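Autumn open house at Sokside

Posted in October

The Sokside building opened its doors to visitors from noon, and we stayed until closing. Admission was free. Coffee was 90 cents a cup, and the line for it ran back to the coat racks.

We started on the ground floor with the Schouten linen store, which keeps 1000 tablecloths and runners on open shelves, sorted by color. Heather Mowat took our group through. She explained that the reds fade fastest and are washed separately in cold water. Visitors were allowed to handle anything on the lower shelves.

Upstairs is the table-setting room. The tables are pale, the walls are white, and the cloths do most of the work.
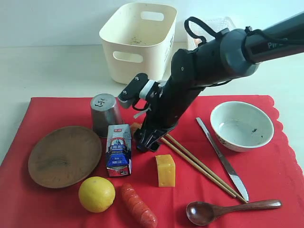
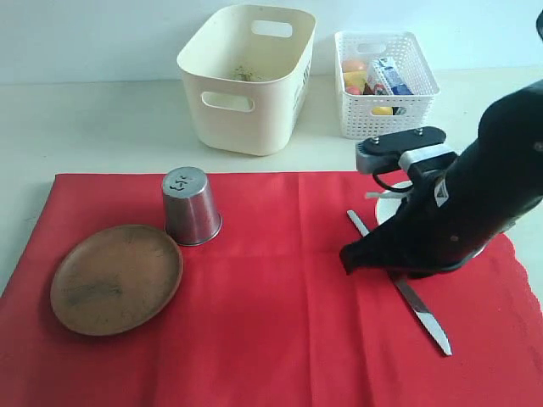
I asked Heather about fold creases. She irons only for weddings, and for everyday meals she lets them drop out overnight.

Jérémie Barbier gave the afternoon talk on secondhand tableware, with 200 chairs set out and most of them taken. He buys plates and flatware from canteens that are closing and sells them through Listis. His advice was to check rims with a fingertip before paying.

The Amby stand by the exit had napkins at half price. I bought six in green. Parking is behind the building, and the side entrance has a ramp. The next open house is in spring.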